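Search news and releases

September
By Ruairi Dalgleish

Lusholm Holds Off on Full Robot Order, Asks for Better Numbers

LUSHOLM — Revetti, which sorts and repacks returned toys for small retailers, said today it will not sign for the 20 picking arms in its draft equipment plan. It will pay for one arm and a test period, and put the rest of the money back in the general budget until the results are in.

"We were shown a very nice slide about payback," said Ruairi Dalgleish, who handles equipment planning at Revetti. "I asked what it assumed about dropped items and got a second slide."
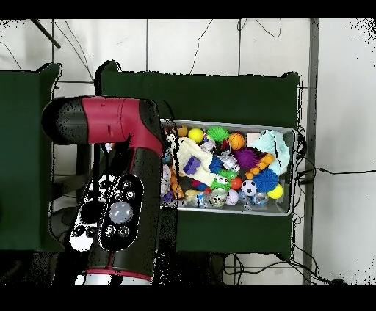
Revetti's budget has no line yet for the time staff spend helping a machine along, and Dalgleish wants one before any larger order. The quote from Garnodance, the integrator, is based on 4000 picks a shift, a figure reached with boxed goods. Returns don't come boxed. A tray can hold a soccer ball, a frog, spiky balls and a crumpled cloth hanging over the rim, all packed in together, and each asks something different of the arm. Revetti wants the pick rate measured on trays like that, with every human assist logged.

The company also questions the yearly service fee, quoted at around $945 per arm, which leaves out replacement grippers and travel. Pathirana, a second bidder, has been asked to price the same work with those costs included.

Dalgleish said a good test would change his mind. "A good demo won't. I've seen the demo."

Garnodance and Pathirana will both get the test terms in writing.

Shares: 100
Comments: 0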